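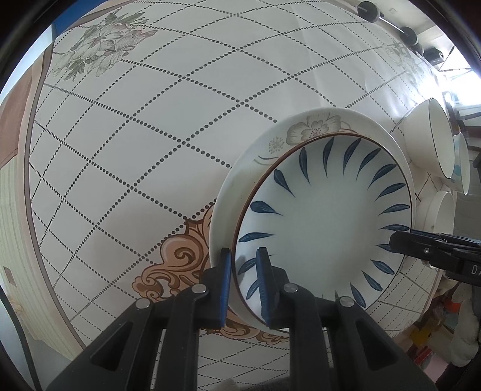
Chapter 4
Gathering Examples

A learning system can only repeat what its examples contain. If every example begins with the plate in the same place, the system learns to reach for that place. Before any training starts, someone has to decide which tasks to record, where to record them, and who will do the work. This chapter covers those decisions. Chapter 5 deals with cleaning and labeling the recordings.

We use one project throughout. In November, a small team led by Mireille Karaki began recording table-clearing tasks in homes in Cabanatuan. Each person worked with two hand-held grippers, one in each hand, and each gripper carried its own camera. The team called the collection Skonier, and the name is used in the tables and exercises that follow.

Homes were chosen over a lab bench for a practical reason. A bench gives clean, even light and a plain background. A dining table has a patterned cloth, glare from a window or lamp, and dishes of different sizes stacked off center. A system trained only on the bench tends to lose the rim of a plate once the cloth beneath it is printed.

Separating two stacked plates looks simple and is a useful first case. The fingers must close on the upper rim and leave the lower one alone. The second gripper may steady the stack or take the far side. People differ in how they do this, and Karaki's team did not correct them unless a plate was at risk. Failed grasps were kept and marked as failures.

After reading this chapter you should be able to:

write a task description that two people would carry out in the same way
plan changes in objects, lighting, and starting positions
decide when to stop a recording and when to discard it
estimate how many recordings a task needs

4.1 Writing the Task Description

A task description states where the task starts, where it ends, and what may vary in between.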